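Friday, September 24, 2021
Bench notes, parts bin

Picked up the gray sheet-metal bin from the Pladville shelf this morning and put it on the light wood table. It is the two-compartment one. I want the bars in the wide front side and the narrow back side kept free for now, until Iida decides what goes there.

Bars are the red-brown and dark green set from the Nasution order. Paperwork says 100 to the box, I make it 82 on the shelf plus what is out on the benches. Asked Marloes Van Loon whether her group still has any. She will look Monday. Order sheet is number 383 if anyone needs to chase it.

Divider is worn low down and scratched above that. Floor is scuffed across the middle too. Neither matters for holding bars, but I would like to know if the Clarkero bin is in better shape before we order another. The last one came in April and the label fell off it inside a week.

Bars slide down against the divider and end up in the back left corner, where they are awkward to get at with gloves on. A strip of foam along the base might help. We have 12 mm foam in the Notel drawer, probably too thick. Try a thinner piece first.
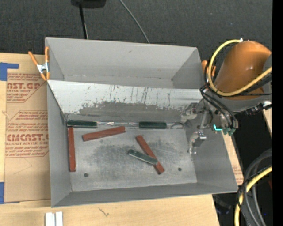
Front compartment with three red and three green bars, back compartment empty.

One green bar has a pale, worn edge. Set it aside at the end of the day and check it against a fresh one.

To do: clear whatever is lying along the base of the divider (shiny strip, small curved bit of what looks like wire). Wipe the floor. Ask Iida Partanen about the back compartment.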